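Consumer Research Methods
Handout 4: Reading a Claim About Wood

Most of what gets said about wooden furniture is sales copy that has been repeated until it sounds like knowledge. This handout uses wood as practice material. Bring it to class with your own notes on the Lewis reading.
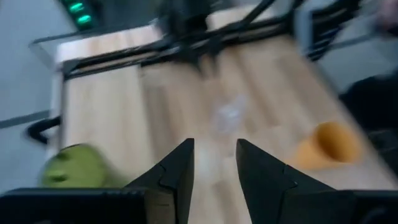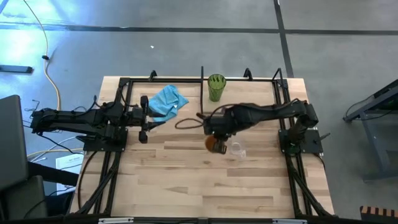
Light wooden tabletops, grain visible in both views.

1. "Solid wood lasts a lifetime"

Whose lifetime? The Trundska brochure in your packet uses the phrase three times and never says what would count as the table failing. A split? A wobble? An owner who got tired of it? A claim with no possible failure can't be tested, and you should mark it that way on your worksheet.

Wood also moves. It takes on moisture in damp weather and gives it up when the heat is on, and it swells and shrinks mostly across the grain. A wide top fastened too tightly to its base may crack no matter what it cost. The brochure skips this.

2. "Harder is better"

Hardness tests usually measure how much force it takes to push a steel ball into the surface. That is a fair thing to know about a floor. It tells you little about whether a chair joint will hold — and most chairs I have thrown out went at the joint.

Dultier's catalog lists a hardness figure of 973 for one of its woods and gives no unit. Pounds? Newtons? Until you know, the number is decoration.

3. "70 percent of owners noticed a difference"

This is from the Virnix finishing oil leaflet. Before you believe it, ask:

Seventy percent of how many people?
Were they given the oil for free?
A difference from what?
Did anyone oil a second board with something cheap and compare?

The leaflet answers the second question (yes, in small print) and leaves the rest alone. I don't say the oil is bad. I say we have learned nothing about it.

4. "Natural, so it's safe"

Plenty of natural things will make you sick. Some finishes sold as natural also contain driers or solvents. Read the safety sheet, which is duller than the label and more useful.

For next time

Pick one printed claim about a household product. Write down what you would have to see to give it up. If you can't think of anything, say so and explain why in 5 sentences or fewer. Claims about mattresses are banned, I have read enough of them.

Worksheets are due before the July break.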